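School Start Times Move Back in Flirkevbridge, and Bus Routes Are the Hard Part

When the Flirkevbridge school district announced in January that its two high schools would open later in the morning next fall, most of the reaction was about sleep. Katalin Szekeres spent the next few weeks hearing about buses.

Szekeres runs student transportation for the district. Her office is at the back of the bus yard, next to the parts room, and the phone rang four times during the hour we spent talking.

"Parents hear 8:45 and they think about the alarm clock," she said. "I think about a driver who has to be at the middle school at 8:20 and then somehow be at the high school too."

Under the current schedule, high school students start at 7:25. Drivers finish those routes first, then go back out for the middle schools, and then for the elementary schools. The new plan reverses the order. Elementary students will start first, at 7:50, middle school students will follow, and high school students will come last.

The district transports students on 170 morning routes. Szekeres said most of them will change in some way, even if only by a few minutes at a stop. Of those, 20 will be redrawn completely, mostly on the west side, where one long road serves three schools and there is only one place to turn a full-size bus around.

She has been doing the work with Attila Pálfi, who drove for the district before moving into the routing office. Pálfi said the software the district uses is good at finding the shortest path but does not know everything a driver knows.

"It will put a stop at a corner where the snow gets piled up all winter," he said. "On a map that's a fine corner. In February a six-year-old is standing in the road."

That was the main concern raised when the plan went before the school board. Younger children will be waiting for the bus earlier than they do now, and for part of the year some of them will be waiting in the dark. The district has said no elementary student will be picked up before 7:05. Szekeres said she can meet that limit on every route except two, and she expects to fix those by adding a smaller bus.

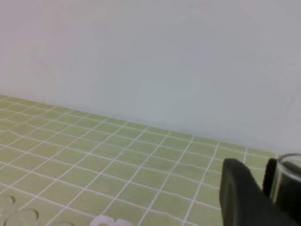
The money for the smaller bus has not been approved yet. Szekeres asked for it in the budget request that goes to the board in the spring, along with pay for 13 additional driver shifts. She said she would rather ask early and be turned down than find out in August that she is short.

"We're already covering for people who are out sick with office staff who have the license," she said. "Attila drove last month. I drove twice."

Zsófia Kerekes, principal of Starenon High School, supported the later start before it was proposed. She said first-period attendance is the reason. Students who are on time for the rest of the day come in late for their first class, or miss it, and then end up retaking that class in the summer.

"We've tried calling home. We've tried detention. We tried giving out breakfast sandwiches, and the kids who were already here ate them," Kerekes said. "At some point you look at the clock."

She does not expect the change to fix everything. Athletics will be harder. Practices that now begin at 2:45 will begin closer to 4, and the soccer fields have no lights. Kerekes said coaches have asked to let athletes leave last period early on game days, as some already do, and that she has not agreed to more of it. Teachers who have second jobs or young children of their own have also asked how their hours will be affected. The contract language on that is still being worked out.

Students have their own complaints. Fidelina Giraldo is a junior at Starenon and works four afternoons a week at Gulyás, a restaurant near the school. Her shift starts at 3:30. Next year, classes will let out at 3:35.

"My boss said he'll move me to 4:15, so I lose that time," Giraldo said. "It's not a lot on one day but it adds up. I use it for gas and my phone."

Giraldo said she answered the district's student survey and marked that she was against the change. Her younger brother, who will be a freshman, marked that he was for it. She said she understands why people want it and that she does fall asleep in chemistry.

The district received more than 200 written comments from families during the comment period. Jhonatan Palomino, the assistant superintendent, said he read them all. The largest group came from parents of elementary students who were worried about what to do in the afternoon. With the youngest children getting out at 2:20, many families will need care for longer than they do now.

Palomino said the district plans to extend its after-school program, Zededora, at every elementary building. It currently operates at four of the seven. The fee would stay the same per hour, which means a family using the full afternoon would pay more than it does this year. He said the district is looking at a reduced rate for families who qualify for free or reduced-price lunch, and that the details will be sent home before registration opens.

"I'm not going to tell a parent that this costs them nothing," Palomino said. "For some families it does cost something, and we need to say that up front and tell them how much."

He said the board could delay the change by a year if the transportation budget is not approved, but that he is planning for this fall. A report on attendance, tardiness and bus arrival times will go to the board after the first semester. Palomino said he expects the first weeks to be rough.

Szekeres said the same. Draft routes will be posted on the district website in May, and families will be able to request a change to a stop until the end of June. Drivers will run the new routes with empty buses in August, at the actual times, so they can see the traffic.

She already has a list of intersections she wants to watch. The left turn out of the Starenon parking lot is first on it.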